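Skirwood Radio Relief Group — Members' Newsletter

Net control changes and the May drill

The flood net plan for the Benus valley has been revised. The old plan dated from before the Nateck repeater was moved, and two of its fallback frequencies no longer reach the lower villages. Operators should discard printed copies of the old plan and use the new sheet, dated March 23, 2020 in the top right corner.

The main change is in who calls whom. Under the old plan every station called net control directly once the net was open. During the last high water this put too many stations on one channel, and several short reports had to be repeated. The valley is now split into an upper and a lower sector. Each sector has a relay station, which collects reports and passes them to net control in a single block. Stations do not call net control directly unless they have emergency traffic or their relay has failed to answer three calls.

Hashini Gamage will run the upper sector relay from the Iyengar farm, where the antenna has a clear path to both the repeater and the ridge road. Jarosław Kozłowski takes the lower sector. A backup for the lower sector is still needed. Anyone with a station above the river terrace and a battery supply good for 11 hours should contact him before the end of April.

Report format

Reports keep the same order as before: station, time, location, water level, road status, people needing transport. Times are local and in four figures. Water level is read from the painted gauge boards only. If the board cannot be seen safely, send "no reading" and move on to road status. Estimates made from a window or a vehicle have caused trouble in the past — one of them sent a truck up a road that was already closed — and relays will not pass them on.

Requests for boats and trucks go in a separate message after the report. Give the number of people, the nearest point a vehicle can reach, and whether anyone cannot walk. Do not give names over the air.

Power and equipment

Portable stations should be set to 200 watts or less when running from the shared generator. The generator is rated at 2000 watts, and the hall lights and the water pump take 1000 of that when both are on. The remaining load has to cover the radios, the chargers and one laptop. Kettles and heaters are not to be plugged in on the radio circuit.

Check connectors for corrosion before the drill. Coax that has been stored in a damp shed should be tested under load, as a continuity check alone will miss water in the braid. Label both ends of every cable with your call sign.

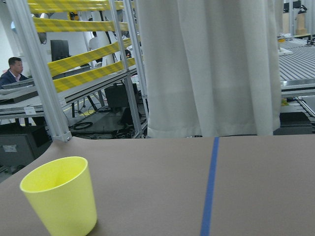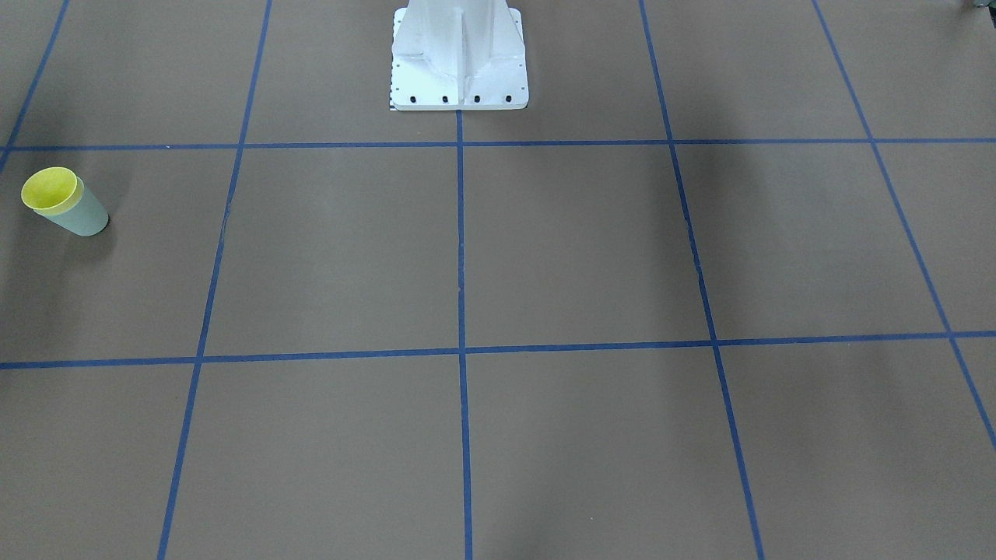

May drill

The drill will run for two hours in the second half of May. The exact date will be read out on the regular net. The first hour uses the repeater; in the second hour the repeater is treated as lost and both sectors go to simplex. Relays should keep a written log of every message, including those they could not pass, and hand it in at the close of the net.

Drivers taking part should fill up beforehand and carry a paper map of the valley. Mobile stations will be given their first location by radio after the net opens.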